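Je le dis à qui veut l'entendre : un bouquet n'a pas besoin d'un vase. Un mug blanc suffit, et franchement, c'est plus joli ! Ma voisine Carolina en possède 19, des vases, tous rangés en haut d'un placard...
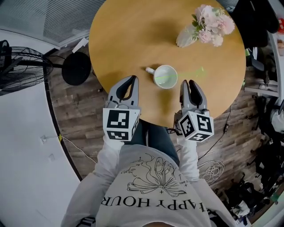

Les fleurs roses surtout, avec leurs pétales un peu froissés, supportent mal le cristal - ça fait tout de suite salle d'attente de notaire. Dans un mug, on coupe les tiges court, on pose ça sur la table du petit déjeuner et on n'y pense plus. Gardez le vase pour les glaïeuls.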